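Warden's Diary, Kistbridge Residential College
30 November 2025
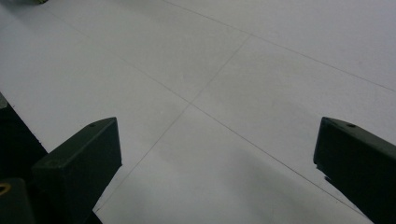

Pale grey flooring, with the seams between panels.

The College closed for the summer break at noon. Of the 90 students in residence this semester, 87 had returned their keys by the deadline. The remaining three have been granted an extension until tomorrow morning on account of late flights, and Ms Tennant has their names at the front desk.

The morning was given over to room inspections in Crichton Wing. Mr Purves took the upper level and I took the lower. The standard was satisfactory on the whole. Two desk lamps are missing and one wardrobe door has come off its runner. The kitchenette cupboards held a considerable quantity of rice, tinned tomatoes and unopened noodles, all of which has been boxed for the food pantry at Baraser Street.

Dr Xia called at eleven to discuss the library bequest. The late Professor's family has confirmed a gift of 460 volumes, chiefly on river engineering and the history of irrigation. Dr Xia proposes that the collection be catalogued before it is shelved. I agreed, although I noted that the reading room cannot take the full number without new bays. A quotation of $2850 was received in October from Temard Joinery and remains open for acceptance. I shall put it to Council in the new year.

Lunch was taken in the small dining room. Mrs Dalgleish served cold lamb and a potato salad, and announced her intention to retire at the end of next winter. She has cooked for the College under four Wardens. I asked that the matter be kept in confidence until she has written to Council herself.

In the afternoon I met Letay Adugna, who has been elected Senior Resident for the coming year. Ms Adugna wishes to revive the Thursday music evenings and to move formal dinner forward by half an hour. I support the former. On the latter I have asked her to consult the kitchen.

Warm and very still by evening. The sprinklers on the east lawn were run until dusk in accordance with council restrictions. Correspondence outstanding: the insurer, the piano tuner, and the reply to the Bishop's office regarding the chapel roof.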